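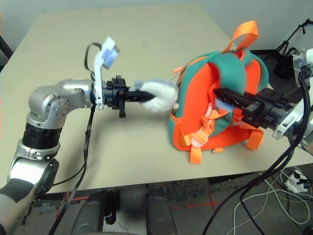
Frieren die denn nicht, die armen Esel, da draußen bei dem Wetter? So stand es in einer Mail von Annegrets Enkelkindern - nein, falsch, von einer Leserin, die ihren Namen nicht im Rundbrief haben möchte, und ich habe ihr versprochen, dass ich hier ausführlich antworte.

Also: Ja und nein! Trockene Kälte macht unseren Eseln erstaunlich wenig aus, da stehen sie bei minus 4 Grad auf der oberen Weide und sehen aus wie aufgeplatzte Sofakissen. Regen dagegen finden sie schrecklich. Eselfell lässt Wasser viel schneller durch als Pferdefell, und wenn dann noch Wind dazukommt (und auf dem Irer kommt immer Wind dazu), wird es richtig ungemütlich. Darum steht der Offenstall den ganzen Winter über auf, und sie entscheiden selbst, wann sie reingehen. Meistens beim ersten Tropfen.

Decken bekommen bei uns nur die ganz Alten und die, die gerade krank waren. Ich weiß, das sieht für manche Spaziergänger herzlos aus, wenn zwei eingepackt sind und der Rest nicht. Aber unter einer Decke legt sich das Winterfell platt, und dann wärmt es eben nicht mehr so gut. Bei den Alten fühle ich morgens und abends mit der flachen Hand drunter nach, und wenn es da schwitzig ist, kommt das Ding sofort runter.

Jetzt zu den Hufen, dem Dauerthema im Februar 2022! Der Boden vor der Heuraufe ist eine einzige Suppe. Wir hatten gleich drei Fälle von Strahlfäule, alle drei früh entdeckt, alle drei inzwischen wieder gut zu Fuß. Ich habe in dieser Zeit mehr Eselhufe gehalten als Kaffeetassen. Die Matten aus dem Projekt Zasix liegen bisher erst auf der linken Seite, für die rechte fehlen uns noch 15 Stück. Wer also etwas spenden möchte und nicht weiß, wofür: Matten, Matten, Matten.

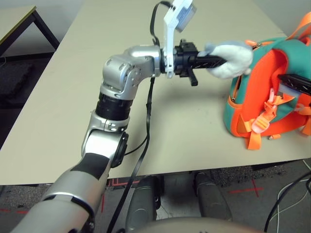
Foto: Archiv Eselhof am Irer

Beim Futter hat sich auch etwas getan. Das Heu vom letzten Sommer war uns zu gehaltvoll, davon wurden zwei Stuten kugelrund, und zwar am Mähnenkamm, wo man es gar nicht haben will. Wir mischen jetzt Gerstenstroh unter und haben den Lieferanten gewechselt. Die Firma Foley bringt uns die großen Ballen bis ans Tor, was meinem Rücken sehr gefällt. Die letzte Rechnung lag bei 344 Euro, das war weniger, als ich befürchtet hatte. Äste zum Knabbern nehmen wir übrigens immer gern, am liebsten Haselnuss und Weide. Bitte keine Eibe, kein Thuja, keinen Ahorn und auch nichts, bei dem ihr euch nicht sicher seid - lieber vorher kurz anrufen.

Und dann noch eine schöne Nachricht: Devari ist da! Wer den alten Hof Devari noch kennt, weiß, dass dort zuletzt zwei Wallache allein standen. Sie wohnen jetzt bei uns und heißen der Einfachheit halber beide so, der große und der kleine Devari. Die ersten Tage standen sie für sich hinter dem Zwischenzaun, aber beim Abendheu hängen die Köpfe schon einträchtig nebeneinander. Der kleine schreit morgens um fünf. Die Nachbarn waren bisher sehr lieb.

Wegen der Patenschaften: Es sind jetzt 70, mir fehlen aber von einigen noch die neuen Adressen. Schaut bitte mal nach, ob eure Weihnachtskarte angekommen ist, und wenn nicht, schreibt mir kurz. Die Spaziergänge mit den Eseln gehen im April wieder los, feste Schuhe sind Pflicht, Hunde bleiben bitte zu Hause.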